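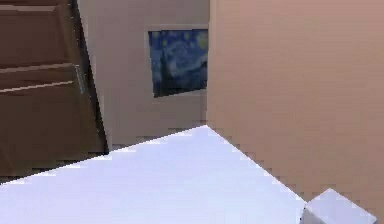

Holub Makers' Club
Minutes of the August meeting

Present: Bohumila Halás (chair), Jhun Dumlao, Kedir Chala, Alžběta Havlíček, Vlasta Ondrejka (minutes), plus members and guests
Apologies: none received

1. Last month's minutes
Read and approved. Jhun asked that "solder" be spelled correctly this time. Done.

2. Report on the Lumetti open day
Kedir and Alžběta went to the robot open day at Lumetti's Irnden building on Thursday and came back full of it. Kedir spoke first and had to be reminded twice to let Alžběta have a turn!

The part they liked best was the simulation room. Before a robot arm is asked to do a job on a real bench, it practices in a computer-made room with a table and a small white cube. The room has plain walls, a brown wooden door and even Van Gogh's "The Starry Night" hanging up, and Alžběta said she spent far too long looking at the painting when she should have been listening to the talk. The guide ran the cube task for them over and over, starting the cube in a different spot each time, and let visitors pick the spot. By the time they left, the counter on the wall said 377 tries for the day.

Kedir was taken with how quickly a failed try could be reset (one key, and the cube is back on the table). He thinks our own arm project would move along much faster if we worked this way, and he has already found that his old desktop can run a simple version, slowly.

Alžběta added that the staff were wonderful with the children in the group and answered every question, including a long one about whether the door opens. It doesn't, it's just part of the room.

Questions from the floor:
Jhun asked if what the arm learns in the simulation carries over to the real one. Kedir said the guide was frank that it often needs more work, mostly on grip and lighting, and that they saw the real arm drop a block during the afternoon demo and then get it on the next go. Big cheer from the crowd.
Bohumila asked about cost. The software they used is in-house, but there are free tools and Kedir will send a list.

3. Our own demo table at the Savirberg fair
Agreed with great cheer that we will show a simulated arm on one screen and our real arm next to it. Almost 300 people came through last year, so we need 2 people at the table at all times. Jhun will build the virtual table. Alžběta wants a painting on the wall and will pick one.

Action: Kedir to send the tool list before the next meeting.
Action: Jhun to have a first version of the room running, cube included.
Action: Vlasta to write to Lumetti with our thanks and ask if a group of members could visit.

4. Any other business
The spare key to the parts cabinet is still missing. Please check your coat pockets.

Meeting closed at 9:15 p.m.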